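Planning Robot Equipment — Week 3 Handout
Budgeting for a hand-held gripper collection kit
Course notes by Kauko Oksanen, Corkton campus

Bring your draft budget sheets to the tutorial on 7th February. Pencil is fine. I love this week, I really do, because it's where your projects stop being a paragraph in a proposal and start having a price and a shelf to live on!

Last week we finished on the question of whether to buy an arm first or the collection kit first. Most of you voted for the arm. I understand the pull (who doesn't want the arm?), but have another look at your project calendars. In nearly every plan I've read, the arm sits idle for the opening stretch while somebody gathers demonstrations. If you buy the hand-held grippers early, you can be out in real homes while the arm is still on order, and you'll know a lot more about what you want from it by the time you sign.

1. What goes on the sheet

We'll work with the Lonham project as our running case. They're planning household tidying tasks, with clothes and bedding first and kitchens later. Their sheet has four lines so far:

Hand-held grippers, pair, with mounts: $2599
Storage and charging, one working station: $1405
Spare fingers and fasteners: $600
Labels, cases and cleaning gear: $273

Add those up yourselves before reading on. You should get $4877. Now look at what's missing. There's no freight, no training time, no insurance for taking gear into other people's houses, and nothing for replacing a unit halfway through the program. All of these belong in the first draft, even if the figure beside them is a question mark. A question mark on a budget is a perfectly respectable entry and I'll give it marks.

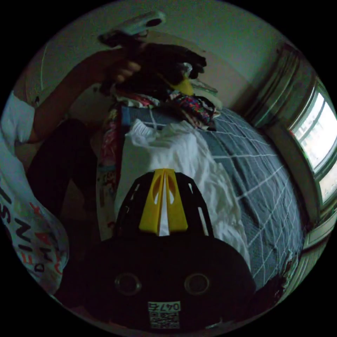
Budget for the work site as well as the device. A bedroom asks different things of a kit than a lab bench does, and you want to know that before you've spent the money. Think through one full tidying session: who is in the room, where they stand, where the gear goes when it's put down. Soft goods spread out, and a crumpled white cloth across a checked blanket with a heap of patterned clothes at the far end of the bed leaves precious little room for a case or a laptop. Lonham had pencilled in one large hard case for everything, and after talking it through they split that into two soft bags that can hang off a door handle. Then there's the light. A bright window beside the bed is lovely for the person working and hard on exposure, so put a line on your sheet for a test visit at the time of day you plan to record.

2. Buying one or buying many

Prudik and Kaushik are the two supplier quotes in your reading pack. Prudik's price per unit is lower, but the fingers are sold separately and the warranty starts on the day of dispatch. Kaushik's is higher, with a set of fingers included and the warranty starting when you register the unit. Neither is the right answer for everybody! Work out what each costs you over the whole program — including the weeks when a gripper is away being repaired — and bring both totals.

Whichever you pick, label every unit the day it arrives. A short number and a code you can scan will do the job. Tie that number to the purchase order, the calibration record and the sessions it's used in. When a finger wears unevenly, you'll want to find every recording made with that unit, and you won't want to do it from memory.

3. Timing

Order in this sequence if you can:

Grippers and mounts
Storage and charging
Spares
The arm

Spares before the arm surprises people. Finger pads are small and cheap, and a collection crew can lose a whole afternoon for want of one. I'd sooner see you carry too many pads in the first month than too few.

Allow a week for setup after delivery. You'll unpack, charge, check the camera view on each unit, fold some towels, swear a bit, and fold them again. It's great fun and you'll learn the kit faster that way than from any manual.

4. For the tutorial

Fill in the blank column on your sheet with a low figure and a high figure for each line. Circle the line you trust least. Write two or three sentences on what you'd do to firm it up (a phone call, a second quote, a test visit). We'll go around the room and compare, and I'm hoping for some good arguments about spares.

Reading: quotes pack, both suppliers, plus the Lonham draft with my comments in the margin. Skip the appendix on leasing, we'll get to it in Week 5.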